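4.2 Replacing an injured first-choice player at short notice

We turn now to the question that took up most of our interviews, namely what a semi-professional club does in the week after it loses a player it had built its whole attack around. The larger clubs have scouts, lists and money put by for just this sort of trouble, but the clubs in our study (Gikstead, Wuyts and Kement, all playing in the Lusex league) have very little of any of these, and a bad knee in the middle of the season can leave a coach ringing round old friends late into the evening. We had rather expected that most of them would go looking outside the club straight away. What we found was a good deal more patient than that, and, we must say, rather touching in places.
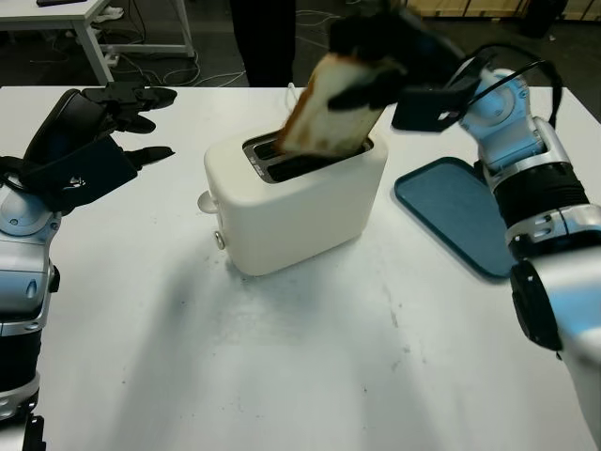
Of the 35 long-term injuries in our records, only eight led to the signing of a new player. In all the other cases the coach moved somebody across from another position or brought up a youngster from the reserves, often with a fair bit of grumbling from supporters, who would naturally have liked a familiar name. Gikstead were the keenest to sign, and Kement signed no one at all, even in the spring when they had lost both of their wide receivers and were throwing to a converted running back who had never played there before in his life.

Cost plainly matters here, though we would be wary of making it the whole story. The usual fee for a mid-season registration was 1000 euros, with travel and lodging to be found on top, and the dearest signing in our records came to 2175 euros once everything had been added up. These are large sums for a club that washes its own kit. Even so, the coaches talked to us far more about time than about money. A receiver who comes in cold has to learn the calls, the timing of the routes and the habits of a quarterback he has perhaps never met, and several coaches felt he was of little use for the first few games. One compared him to the bread in Figure 3, sitting in the front slot with the elements glowing red-orange behind the rim: the heat may well be on, he told us, but you still have to stand there and wait. We have kept the comparison, partly because we grew fond of it, and we use "warming period" in the rest of this section for the stretch between a player's registration and his first full game.
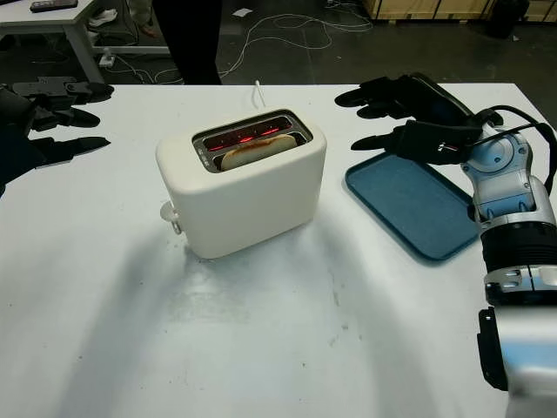

Figure 3. Two-slot toaster, switched on, with a slice of bread in the front slot.

The warming period was shorter for players brought up from within, as one might expect, but it was by no means nothing. Reserves at Wuyts trained with the first team from June onwards and shared its playbook, and their coaches still liked to give them a half here and there before trusting them with a whole match. Players moved across from another position took longer again, particularly those coming over from defence. If you look back at Figure 3, the slice still has a pale crust showing above the slot, and it was in this early, pale state, so to speak, that most of the replacements we followed were first sent on to the field. We come back to how they fared in Section 4.3, where the records for each club are taken in turn.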